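## Boot soles and the drying room

Most brigades that send boots to Mestari for inspection send them for the wrong fault. Split uppers are easy to see and get reported early. Sole separation starts at the inside of the arch, where the welt is hidden by mud, and is usually found when the toe has already lifted.

The Trindcombe station keeps 163 pairs in service. Over one winter 15 pairs were withdrawn, and 7 of those had failed at the arch. All were of the same pattern, a pull-on leather boot from Dakico with a rubber sole and a steel midsole plate. The leather was sound in every case. The bond between midsole and welt had gone brittle.

Hussam Hourani, who cut the boots open, puts this down to drying. The station's racks stood directly over the heating pipes, and boots went on them wet, sole down. Leather tolerates this badly, and adhesive tolerates it worse. Repeated heating drives the softer parts out of the glue line, and the steel plate holds the heat long after the upper has cooled.
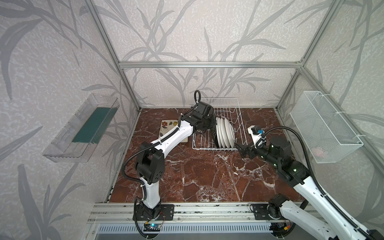 Shadi Semaan disagrees in part, saying that the racks account for the brittleness but leave the position of the fault unexplained, and that ladder work loads the arch far more than walking does. Two pairs kept for drill use only, dried on the same racks, showed the same cracking at the heel and none at the arch.

Both views lead to much the same routine. Boots should be rinsed in cool water, brushed along the welt and hung upside down in moving air at room temperature. Insoles come out and dry separately. Newspaper is acceptable for the first hour if it is changed. Conditioner goes on the upper only, as oil that runs into the welt will weaken the bond.

For inspection, hold the heel and flex the forefoot once. Any gap along the inner arch that will take a thumbnail is grounds for withdrawal. Ghanem resoles this pattern, provided the midsole plate is not bent. Resoled pairs go back with a new inspection tag, and the old tag number is kept on the station record.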